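Last updated May 15, 2024
12 comments
Share 33

Keeping old desktops in service: an interview with Anju Tomar

Anju Tomar has run the hardware bench at Wallier for nine years. The firm takes in desktop computers from schools, clinics and small offices, tests them and either returns them to use or breaks them down for parts. Last financial year the bench handled 2607 machines. Tomar keeps the fault records herself and has strong views on what they show.

The commonest fault on arrival is a failed power supply, she says, followed by storage and then memory contacts. Processors are well down the list. "I have a shelf of working processors and no boards to put them in. The board goes first, and it usually goes around the power delivery section."

Of the last batch from a client in Shearer, 439 units, Tomar's team returned all but 40 to service. The rest were stripped. She does not regard the result as unusual for machines of that age, which had been kept in carpeted offices with the cases standing on the floor.

"Floor height matters more than brand," she says. "A case on carpet pulls in fibre. A case on a desk pulls in ordinary dust, and less of it. You can tell which it was before the side panel is fully off."

Her procedure on intake has changed little. The machine is weighed, the serial number is logged, and the power supply is tested under load away from the board. Only then is anything switched on. Tomar introduced the separate supply test after a run of boards was damaged by units that read correctly at idle and drifted badly once current was drawn.

"People test the supply with a paper clip, see the fan turn and call it good. The fan turning tells you there is enough voltage to turn a fan."

Cleaning comes next. She uses filtered compressed air at low pressure and holds the fan blades still while doing it. Heatsinks are removed if the machine is more than five years old, and the thermal compound is replaced. On older units the compound has often dried to a grey crust, and load temperatures drop noticeably after the change. Tomar records both readings on the job sheet.

Asked about capacitors, she is more cautious than some in the trade. Wallier no longer replaces them as a matter of course. "If one is bulging, we look at the board's value. If the board is common, it goes in the parts bin. If it's running a piece of lab equipment with an odd interface card, we'll recap it, and we'll quote properly for the labour."

Those cards account for a growing share of the work. A clinic or workshop may own an instrument that needs a particular operating system and a particular slot, and the computer beside it becomes the weak point. Ankit Rathore, who manages equipment for a group of labs at Jallach, sends Tomar several such machines a year. He keeps a cloned drive for each one and a second board where he can find it.

"The instrument is good for another decade," Rathore says. "The desktop was bought as an afterthought. Now it sets the service life of the whole thing."

Rathore would like manufacturers to publish board-level documentation once a model leaves warranty. Tomar agrees in principle but doubts it would change much on her bench. Most of her delays are mechanical: proprietary front-panel connectors, non-standard supply dimensions, brackets that fit one chassis and no other. She spent part of last July drawing up an adapter for the power connector on the Vundar small-form units, a job that took 33 hours including testing.

"That was one connector," she says. "The pinout was different for no electrical reason I could find."

On storage, Wallier's policy is fixed. Mechanical drives are wiped, tested and sold separately, and every returned machine gets a solid-state drive. Tomar says the change does more for the user than any processor upgrade in the same price range. Memory is fitted in matched pairs where the board supports it.

She is less certain about the next few years. Soldered memory has spread from laptops into compact desktops, and operating system requirements now exclude hardware that passes every test she can run. Some clients have moved those machines to Linux. Others have sent them in for disposal — still working, in most cases.

"I log the reason for retirement on every unit," Tomar says. "There used to be a fault in that column."

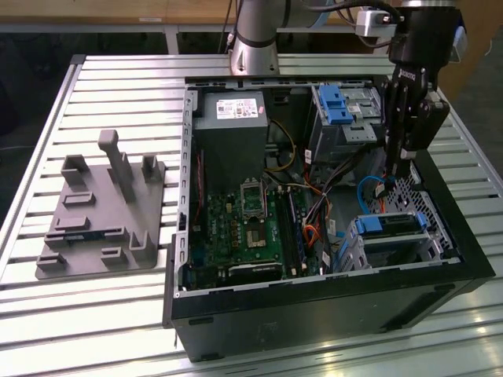 A desktop case on its side with the interior exposed.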